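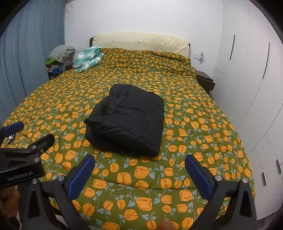

Our open day walk-through took up most of the morning, and I have tried to write it up in the order we went round so that Murray and the others can follow along with the floor plan. We started in the bedroom, where visitors will watch folding with the hand-held grippers. One gripper was in use when I came in, wide open over the tulip bedspread with the blue pads facing each other, and a thick black folded piece lying in the middle of the bed. It's a lovely homely room for a demonstration, and I think people will enjoy it very much!

**Site:** Orkley house, ground floor
**Checked by:** Lorraine Costigan, with Alby Mahuika
**Date:** Jan 6, 2019

## Bedroom (folding demonstration)

- [x] **Pads fixed firmly on the fingers.** Alby tugged at each one and was happy with them.
- [x] **Screws and pivots snug.** Please check again at lunch, as one worked itself a little looser at the October open day and we only noticed when Heather heard it rattle.
- [ ] **Belongings cleared from beside the bed.** There is a fair heap of cloths and other things between the bed and the curtain, and a plaid cloth up by the headboard. All of it wants to go in the wardrobe before the doors open – somebody will surely try to stand there for a better view.
- [ ] **Curtain cord tied up out of reach.** It hangs in a loop near the corner. Small children come to these things, so let's use a proper cleat.
- [x] **Wardrobe doors close and stay closed.**
- [ ] **Visitor line taped on the floor.** Mervyn would like 80 cm from the foot of the bed. I would be more comfortable with a bit extra, but I'll leave it to him once he has tried it with people in the room.

## Hallway and kitchen (Tawhiri cart)

- [x] **Stop button works.** Tried from both ends of the hall, and the cart stopped promptly each time.
- [x] **Speed set to the visitor setting.**
- [ ] **Rug lifted.** The front wheel caught on the fringe twice. It's a nice rug, but it will have to spend the day in the laundry room.
- [x] **Charger cable behind the bench.**
- [ ] **Spare battery labeled.** Lemach sent two and they look exactly alike, so a strip of masking tape would save us all some bother.

## People and paperwork

- [x] Groups kept to 16, with one host in front and one behind.
- [ ] Sign-in sheets printed. We have almost 159 names so far and Heather is still getting calls, bless her.
- [x] First aid kit stocked and on the hall table.
- [ ] Hosts shown how to hand a gripper to a visitor. Pads closed, handle first, and one visitor at a time, please.

**Result:** fine to open once the unticked items are done. Murray to initial each one, and Alby will come by with the tape and the cleat.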